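To: Te Moana District Soccer League, club secretaries list
From: Saskia Hapeta, Competitions Office
Date: February 4, 2020
Subject: Re: Roster limits and transfers between divisions

Dear secretaries,

Thank you to the clubs that replied to the December circular. The question below from Heriberto Orozco at Flornik Athletic was raised in similar form by two other clubs, and I am answering it on the list so that all clubs work from the same reading of the rules.

> From: Heriberto Orozco
> Subject: Roster limits and transfers between divisions
>
> Saskia,
>
> We are entering two teams this season, one in Division One and one in Division Three. The circular says each team may name no more than 22 players. It does not say whether a player named on our Division Three list may be moved up for a single match when the first team is short, or whether that counts as a transfer and uses one of our five.
>
> Last year we were told by phone that it did not count. Emier United were told that it did, and they had a result reversed over it. I would like the answer in writing before we send in our forms.
>
> We would also like to know what happens to the deposit if we withdraw the Division Three team before the first round. We have 17-year-olds finishing school who may or may not be available, and I do not want to commit the club's money on a guess.
>
> Heriberto Orozco
> Secretary, Flornik Athletic

On the first point, a player may move up from a lower team to a higher team of the same club for up to three matches in the season without being transferred. The referee's match card must carry the letter M beside the player's name. On the fourth appearance the player is treated as a member of the higher team, comes off the lower list, and one of the club's five transfers is used. An unused substitute has not made an appearance.

Movement in the other direction is more restricted. A player who has started a Division One match may not play in a lower division within the next seven days. This applies to goalkeepers as well, except where the only other registered goalkeeper is suspended or injured and the office has been told by noon on the day before the match.

The advice given to Flornik and Emier last year was inconsistent, and I regret that. The Emier result stands — the appeal period closed at the end of the season — but requests for a ruling should from now on be sent by e-mail. Answers given by phone or at the field will not be relied on at a hearing.

On the second point, the deposit is $200 for each team. It is refunded in full if a team withdraws before the draw is published, and in half if it withdraws after the draw but before the first round. Nothing is refunded after that. A club that withdraws one team may keep the players on its books and add them to its remaining team, provided the limit of 22 is respected.

For general information, 76 teams have entered so far and the office holds registrations for 994 players. The second figure will rise considerably, as most Division Four and youth clubs have yet to send their lists. Please use the new form. The old one has no space for a player's previous club, and forms received on it will be returned.

Gridard Park will not be available until the third round while the drainage on the lower field is repaired. Clubs with home matches there have been given Emier Reserve for the first two rounds, with kickoff one hour earlier than usual. Changing rooms at the reserve are shared, and teams should be out of them within 20 minutes of the final whistle.

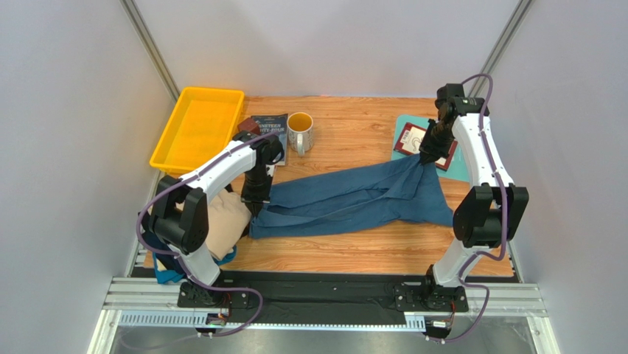 Team colors must be declared with the roster, and both a first and a second set are required. Where two sets are too close, the visiting team changes. The rule covers shirts, shorts and socks only. Coaches and substitutes in the technical area may wear what they like on their legs, and plain blue pants like the pair in the picture are acceptable at any ground, including for assistant referees supplied by a club. Jackets and bibs are another matter and must not match either team's shirts. Any club still waiting on its second set should tell the office which colors have been ordered.

Saskia Hapeta
Competitions Office
Te Moana District Soccer League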